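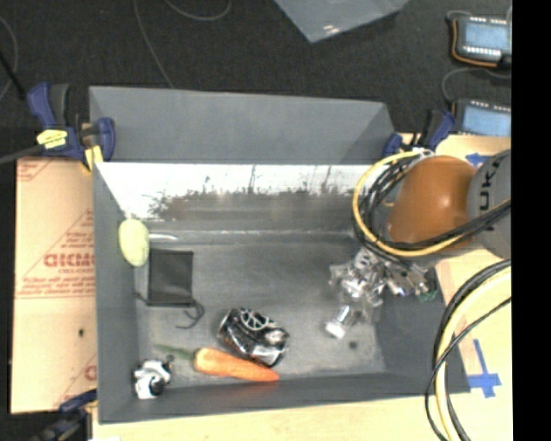
Why on earth would you dig up the tunnel floor a second time? Katene asked us that at our very first drop-in evening in Prestside, and I have been answering it more or less weekly ever since. So when Leltora told me I could write this announcement in my own words (the official version ran to several pages and used the word "intervention" a lot), I knew where I wanted to start.

First, the news. The Linham rail tunnel will reopen to passengers this summer, after the longest closure in its working life. Leltora, the contractor I've worked for since the first survey, has finished the new track bed, the drainage and the tunnel lining, and trains are already running through on test. The first of them went in before dawn with only engineers on board, and I was one of the lucky ones. I've been in that tunnel on foot more times than I could tell you, usually in waterproofs, and going through it sitting down felt like cheating!

Now, back to Katene's question. The tunnel is 3741 metres long and it runs under the hill between Linham and Prestside, with a river valley at one end and a great deal of wet sandstone in between. Water has always got in. The people who built it knew that perfectly well and gave it a brick drain down the middle, which did a decent job for generations. Then the trains got heavier, the drain cracked, and the ballast above it started to fill with silt. If you used the line you'll remember the result: the speed limit, the lurch just past the halfway point, and the lights flickering for no reason anyone would admit to.

The floor was dug up once before to deal with all this, and a concrete pipe went in beside the old drain. It was a sensible repair for the money available. The trouble was that the pipe sat higher than the worst of the springs, so water went on collecting underneath it. When our survey team opened up the first stretch they found the old brick channel still carrying most of the flow, cracks and all. I have a lot of respect for that channel.

What we've done this time is go deeper. The whole floor has come out, down to the rock, and there's a new drain on each side with access chambers big enough for a person to climb into and work. The track now sits on a concrete slab with rubber pads between it and the rails, so there's no ballast left in there to clog. We also stitched 79 separate sections of lining where the brickwork had come away from the rock behind it. Some were no bigger than a kitchen table. One, near the Prestside end, took us most of a month, and I'd rather not talk about it.

I know the closure has been a long one. The replacement buses were slow, the road over the top was never meant to carry them, and in the icy weather they sometimes didn't get over at all. People in Prestside told us so at every drop-in, and they were right to. A few of the things we changed came straight out of those evenings. The early bus was moved so that it met the connection at Linham. The lorries stopped using the lane past the school at the beginning and end of the day. And the night work at the Prestside portal was moved further inside the hill, behind a sound curtain, which cost us time but meant that people living above the cutting could open their windows in the warm spells.

We took 2000 wagonloads of spoil out by rail through the Linham end, so none of that had to go through the villages by road. Most of it has gone to fill the old quarry workings beyond the sidings. The sound bricks from the channel were cleaned and stacked, and they'll be used for the new platform wall at Prestside, where the station is getting a longer shelter and a proper step-free route from the car park at last. (The shelter has a roof that reaches the edge of the platform. I mention it only because I was asked about it so often.)

So what will passengers notice? Mainly that the train doesn't slow down. The old restriction has gone, and once the timetable settles the journey between Linham and Prestside will be 4 minutes shorter than it was before we shut the line. It'll be quieter too, although slab track can sound a bit different from what you're used to, more of a hum than a rattle. Phones should work all the way through, as there's now an antenna cable along the wall. If you were fond of the tunnel as the one place your boss couldn't reach you, I'm sorry.

There's still work to do. Test trains will run in the evenings for a while yet, and anyone living near either portal will hear horns, which the drivers have to sound whether they like it or not. The compound at the Linham end is coming down in stages, and the footpath that crosses it will open again as soon as the fencing is out and the surface is relaid. We're replanting the bank above it with hawthorn and hazel in the autumn. The lane at Prestside will be resurfaced after the last of our heavy vehicles has left, so please bear with the potholes until then.

The final decision on the reopening date follows the safety inspection, and I'm not going to guess at it here. It will be posted at both stations and on the Leltora website as soon as it's confirmed, along with the new timetable and the last dates for the replacement buses. Season tickets bought for the bus service will be valid on the trains, with no need to swap them.

Before that, there'll be one more drop-in at Prestside station, in the old parcels office, with the usual tea. Bring questions about the drains if you have any. I've got cross-sections, and I'm very happy to go through them.

Issued by the Linham tunnel project team at Leltora, 29 June 2025. Press enquiries, including requests to visit the portals, should go to the Leltora press desk.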